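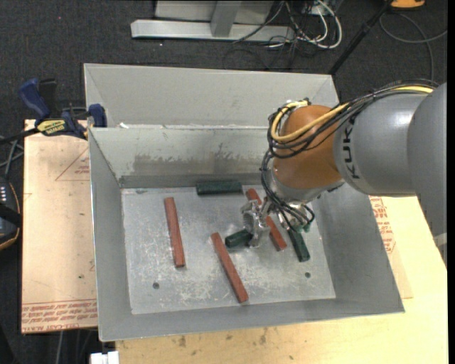
Barras castanho-avermelhadas e blocos verde-escuros numa caixa de chapa cinzenta.

Como é que o elétrico recebe a eletricidade?

Um elétrico anda sobre carris, como um comboio, mas circula nas ruas da cidade. Lá dentro há motores elétricos que fazem rodar as rodas. Um motor elétrico precisa de corrente o tempo todo, e o elétrico antigo não leva baterias grandes nem depósito de combustível. A corrente vem de fora, por um fio.

O fio por cima da rua

Se olhares para cima numa rua com elétricos, vês um fio esticado por cima da linha. Chama-se fio de contacto e costuma ser de cobre, um metal que conduz muito bem a eletricidade. Está preso a postes ou às paredes das casas por outros cabos. Entre o fio e os postes há isoladores, feitos de materiais que não deixam passar a corrente.

O fio não fica mesmo ao meio da linha. Vai um pouco para a esquerda, depois um pouco para a direita, em ziguezague. Se ficasse sempre no mesmo sítio, gastava a peça do elétrico que lhe toca sempre no mesmo ponto, e essa peça acabava com um sulco.

A vara e o pantógrafo

Os elétricos mais velhos têm no tejadilho uma vara comprida, chamada trólei. Na ponta há uma roldana ou uma peça com uma ranhura, e umas molas empurram a vara para cima, contra o fio. Com a vara o ziguezague tem de ser pequeno ou não existir, porque a roldana segue o fio como um comboio segue o carril.

Às vezes a vara salta do fio. O elétrico perde a corrente, as luzes podem apagar-se e alguém tem de puxar uma corda, na parte de trás, para pôr a vara no lugar.

No fim da linha também há trabalho. A vara deve ir inclinada para trás, por isso, quando o elétrico muda de sentido, é preciso dar a volta à vara. Alguns elétricos têm 2 varas, uma para cada sentido: baixa-se uma e levanta-se a outra.

Os elétricos modernos usam um pantógrafo. É um braço dobrável com uma barra larga em cima, e nessa barra há uma tira de carvão que desliza encostada ao fio. Funciona nos dois sentidos e quase nunca se solta.

E o caminho de volta?

A eletricidade precisa de um caminho fechado, a que chamamos circuito. A corrente vem pelo fio, desce pela vara ou pelo pantógrafo, passa pelos motores e sai pelas rodas de metal para os carris. Os carris levam-na de volta à subestação, que é o edifício onde a eletricidade da rede é preparada para os elétricos.

Folhas e sujidade nos carris atrapalham. Se houver muita porcaria entre a roda e o carril, o contacto fica pior e as rodas também podem escorregar.

O que faz o guarda-freio

Em Portugal, a pessoa que conduz o elétrico chama-se guarda-freio. Nos modelos antigos tem à frente uma manivela que avança por posições. Na primeira passa pouca corrente para os motores e o elétrico arranca devagar. Nas seguintes passa mais e a velocidade aumenta. Se a manivela avançar depressa demais, o elétrico dá um esticão.

No museu de Prunwood há um elétrico com o número 218 que ainda usa vara. Ehab Soliman conduz esse carro e explica a manivela assim: «Conta-se devagar entre uma posição e a outra. Quem vai de pé agradece.»

Porque se veem faíscas?

Quando a vara ou o pantógrafo se afasta um bocadinho do fio, a corrente pode saltar pelo ar. Vê-se então uma luz azulada ou branca. Acontece mais nos cruzamentos de fios e nos dias de geada, quando há gelo agarrado ao cobre.

Segurança

O fio de contacto tem corrente forte e pode matar. Nunca se atira nada para o fio, nem se sobe a postes ou ao tejadilho de um elétrico, mesmo parado. Se vires um fio caído no chão, fica longe e avisa um adulto.

Palavras novas

Isolador: peça que não deixa passar a corrente.
Pantógrafo: braço dobrável que encosta ao fio.
Subestação: lugar onde se prepara a eletricidade para a linha.
Trólei: vara com roldana ou ranhura na ponta.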